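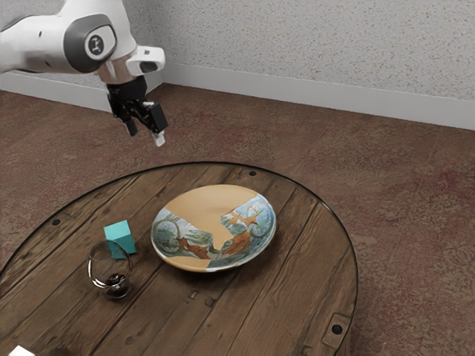

A round wooden table set with a painted plate and a glass.

Interviews at Endulier: your questions answered

If you have been invited to an interview with us, you may be wondering what to expect. The answers below cover the questions our recruitment team is asked most often. If yours is missing, reply to your invitation email and it will go to the person handling your application.

How many interviews will I have?

Most people have two. The first is a phone or video call of half an hour. The second is longer and is held at our office with the manager you would be working for. For senior posts there may be a third meeting with Barbara Kubiak, our head of operations.

Will you ask trick questions or brainteasers?

No. We used to put a riddle to everyone at the second stage and dropped it in September. It told us who had heard the riddle before and very little else. You will be asked about work you have done, how you went about it and what you would change if you did it again.

Can I see the questions beforehand?

You will get the main questions by email the evening before your second interview. The interviewer may ask follow-up questions that are not on the list. You are welcome to bring notes and look at them while you talk.

Do I have to prepare a presentation?

Only if your invitation says so. If it does, keep to ten minutes. Slides are optional, and a single printed page is fine.

Is there a written test?

For editorial and customer service posts, yes. You will be asked to write a reply of no more than 300 words to a made-up complaint. You have 40 minutes and can do it at home or in our office. Spelling counts, but we are mainly looking at whether the customer would understand what happens next.

What should I wear?

Whatever you would wear to work. Most of our staff do not wear suits.

I don't have a degree. Is it worth applying?

Yes, unless the advert names a qualification required by law. We took degree requirements off all other adverts. Irfan Osman, who now runs our accounts team, joined us from a bakery.

What if I have been out of work for a while?

A gap will not count against you and you do not have to explain it. You can talk about it if you want to – caring for someone, or running a household, often gives people good examples to use.

Can I ask for adjustments?

Please do. We can offer a quieter room, extra time, a sign language interpreter or a video call in place of a visit. Tell Rosaura Cuervo in recruitment as early as you can. She does not sit on any interview panel and will only pass on what the panel needs to know.

Will you pay my travel costs?

We pay standard class rail or bus fares of up to £100 for second interviews. Keep your tickets and send us photos of them within a month. If you have further to come, ask us before you book.

When do we talk about pay?

The salary range is in the advert. We do not ask what you earn now, and you don't need to tell us. If you are moving home to take the job, you may be able to claim up to £2,000 towards the cost – this is confirmed in writing with the offer.

How soon will I hear?

Within a week of a first interview and two weeks of a second. Some adverts draw more than 200 applications, and in those cases the first stage can take longer. We will email you if there is a delay.

Will I get feedback?

Everyone who reaches a second interview can have feedback by phone or email. We are not able to give individual feedback on application forms.

Can I apply again if I'm turned down?

Yes, at any time and for any post. You will need to fill in a new form, as we delete old ones after six months.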